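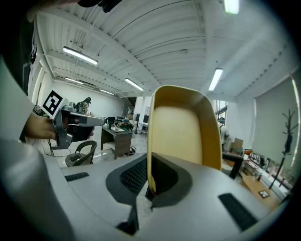
Big open workrooms and I go back a long way. I've swept them, shared them, moved into them in November with the heat not hooked up yet, and spent more hours than I'd like hunting for a tape measure in them. Somebody wrote in last month asking how on earth you keep one of these places livable when there are no closets, no walls to speak of and a ceiling full of beams, so I sat down and wrote out what works for me. Take what you like.

Start with the ceiling (I know, I know)

Everybody starts with the floor because that's where the mess is. But if you have exposed beams and ducts, dust collects up there, and whatever you clean below gets a fresh coat the next time the air kicks on. Do the top first. I use a microfiber sleeve on a long extension pole and go along the top of each duct slowly, with goggles on. A vacuum brush on an extra wand is even better if yours will reach. Corrugated ceilings are a pain because the grooves hold cobwebs, so run the duster along the grooves and never across them. Across just flicks everything in your hair. Ask me how I know!

Twice a year is plenty. If you do a lot of sanding, make it four times.

Cables

My pet subject. Anything that trails down to the floor will get stepped on, rolled over by a chair or yanked off a bench with something expensive on the other end. A few habits that have saved me:

Hook-and-loop ties, always. Zip ties look neat for a week and then you need to move one cable and you're in there with snips, nicking the one next to it.

Leave a loop of slack at the tool end and tie it to the cable itself, so a tug lands on the loop and the plug stays put.

If you have to cross a walkway, use a proper rubber floor cover. Tape leaves goo, and the goo picks up grit, and then you've got a black stripe on the floor forever.

Label both ends. Both! My friend Salma Belkadi uses bread bag clips with a marker and I laughed at her until I tried it.

Coil loosely, over-under, and hang on a wide peg. Winding a cable tight around your elbow puts a twist in it that never quite comes out.

Cleaning light-colored plastic

White and pale gray tool housings show every fingerprint, and I've ruined at least one by being too enthusiastic with it. Unplug it or take the battery out first. Then a damp cloth with one drop of dish soap, wrung out until it's barely wet, and a dry cloth straight after. For the gray shadow you get where your palm sits, baking soda and water mixed to a paste and rubbed on with a fingertip, very gently, will usually lift it. Try it on the underside first. Please skip the acetone. It eats a lot of plastics and you'll end up with a cloudy patch you can't polish away.

Mesh and fine grilles want a soft dry paintbrush, brushed outward, with the vacuum hose held close by. Don't wet them. Rubber pads just need a wipe with plain water; if they've gone slick, a little rubbing alcohol brings the grip back, but don't make a weekly thing of it.

Where things live

I gave up on one big tool wall. In a wide room you walk 75 steps to put back a screwdriver, so you don't put it back. Small stations near the work are much better: a shallow tray, a hook or two, a trash can. Yes, you'll own three pairs of scissors. Fine.

Borislav Papadopoulos, who I shared a bench with for years, had a rule that anything with a handle got parked with the handle facing out. It sounds fussy, but you grab it without looking and you stop knocking over its neighbors. I still do it with my drill and my glue gun, and with the frying pans at home.

Floors

Dust mop daily if you can stand it, dry, in long overlapping passes from the back of the room to the door. Wet mop once you've got all the grit up, or you're only making mud. My place was 2,000 square feet at its biggest and a wide dust mop did the whole thing before my coffee got cold. A household broom would've taken me till lunch.

Felt dots on stool legs wear out fast on concrete. Get the rubber cups that slip on, and check them when you change your clocks.

Sleeves

Last thing. If you're working with anything that has a trigger or moving parts, wear sleeves that fit close at the wrist, or push them up. I keep a couple of wide elastic bands on the hook by the door for days when I've come in wearing the wrong sweater.

Next time I'll do glue spills on concrete, which a few of you have been asking for.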